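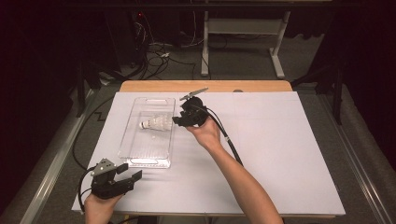 Shabnam Ansari answers the phone with a question of her own. "Nylon or feather? Because if it's feather you want the other number, I've stopped doing feather."

She hasn't, not really. She'll still take them from the league players when they ask nicely. But most of what goes through Jellness, the little shop and hire counter she runs behind the sports hall, is plastic now. Shuttles for schools, shuttles for the over-50s morning, shuttles for people who turn up on a Monday with two rackets and nothing to hit.

We talked for most of an afternoon, her sorting the whole time. Kettle on, kettle forgotten, kettle on again.

It started with returns. Clubs hire a box for the season and send back what's left, all mixed up, good and bad. Her old boss at Firkora used to bin the lot. "It drove me mad. Perfectly good shuttles in there. I used to take them home in my coat."

So she sorts. Every one gets picked up and looked at, skirt first, then the base. She turns it round slowly under the light. Split vane, out. Squashed skirt, into the steam pile, which I was told not to call a pile.

"Steam queue. They're waiting, they're not rubbish." 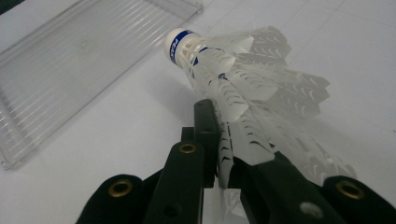 Plastic skirt, blue band at the neck.

The band is where I got it wrong. I'd assumed the colour was just decoration. On nylon shuttles it normally tells you the speed – green slow, blue medium, red fast – and a cold hall wants a faster one than a warm hall does. Blue is what nearly everyone asks for. "If somebody rings and doesn't know, I send blue. Nobody's ever sent blue back."

The feathers are another matter. Sixteen to a shuttle, goose or duck, glued and stitched into cork. She talks about them the way some people talk about an ex. Lovely flight, she says, nothing drops like it. Then you clip one off the frame and it's gone.

"I did a tournament once, 22 pairs, and we got through so many I was sweeping feathers out of the car in May. Beautiful shuttles. Gone by teatime."

How many has she sorted? She does know, becuase she writes it down. Last season 2,000 came back and 1,352 were fit to go out again. She found the notebook to show me. Blue biro, a coffee ring, a column headed "hopeless".

What makes one hopeless?

"If it wobbles. You can mend a look, you can't mend a wobble." She has a test for it, an underarm hit down the corridor to the fire door. She did nine in a row while I held the notebook. Seven flew straight. One veered off into the coats. The last one she just looked at and put in the bin without a word.

Does she play? Used to. Mixed doubles mainly, for a side called Trernel that lost its hall and then its players. Knee went. She still has the racket, a Delacroix with a grip that's more tape than grip, and she won't hear of getting it restrung by anyone else.

I asked whether new players should start on plastic or go straight to feather, since the coaches can't seem to agree. Long pause. Sorting stopped for the first time.

"Plastic. Let them hit it a thousand times and not worry what it costs. Then give them one feather, one, and watch thier face."

Storage, then, as people always ask. Nylon isn't fussy but don't leave the tube on a radiator, the skirts go soft and lean over. Feather wants a bit of damp in the air or it turns brittle. Tubes upright. Don't stuff one in your shorts pocket between games, she can tell, she says, there's a fold that gives you away.

By then it was ten to five and someone was at the counter wanting a tube for the evening session. Didn't know which sort.

She sent him off with blue.

14 shares
6 comments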